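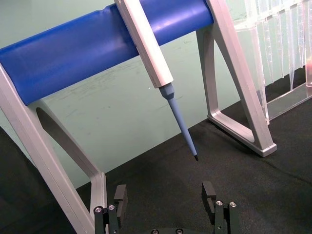
Turell Sound Archive
Minutes of the reissues meeting, 23/01/2022

Present: six members of the reissues group. Apologies received from the mastering engineer and one member of the sleeve notes team.

1. Minutes of the last meeting
Agreed with one correction. The label on the second Firmont tape should read "side B, rehearsal", and the running order has been changed to match.

2. Panasiuk compilation
The track list is down to 14 songs. Two of the disco sides are still without a signed license. The family of the bass player has answered our letter and is willing to talk, but wants to see the sleeve notes first. Draft notes to go to them by the end of January.

There was a long discussion about the opening track. Three members want the seven-inch version, which is shorter and has the louder drum machine. The others prefer the album version with the full synth introduction. Left open until everyone has heard both transfers on the same speakers.

Pressing will be 600 copies on black vinyl. A colored edition was raised again and turned down on cost.

3. Tape transfers
Of the 67 reels in the Bredine boxes, 2 have shed badly and were set aside for outside treatment. The rest can be played. The reels marked "radio" are mostly jingles and station announcements, with one complete live set by a funk band that is not named on the box. Members who know the local scene of the period are asked to listen and send in guesses.
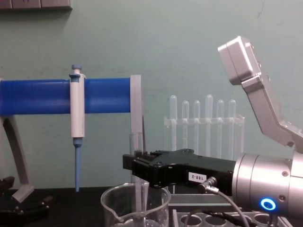 The half-inch machine still runs slightly fast. Until it has been serviced, only quarter-inch reels will be transferred, and the speed is to be checked against the test tape at the start of each session. Notes on pitch go in the log, including for reels that sound fine.

4. Budget
The printing quote came in at around 3000 dollars for sleeves and inserts. This is higher than last time - paper has gone up and the insert is now eight pages. The group agreed to keep the insert and drop the printed inner bag.

5. Listening evening
The Firmont room is free and has been reserved. Program to be two short sets from the compilation with a talk in between on how imported records reached the clubs. The turntable needs a new belt before then.

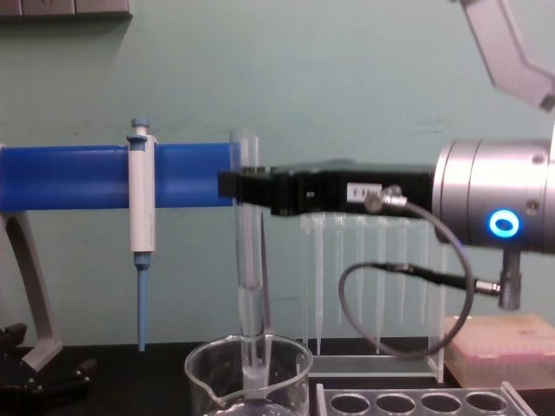
Lab bench with a manual pipette on its stand.

6. Any other business
The online catalog still lists three singles under the wrong label. Corrections to be sent in one batch.

Next meeting: date to be set by email once the test pressings arrive.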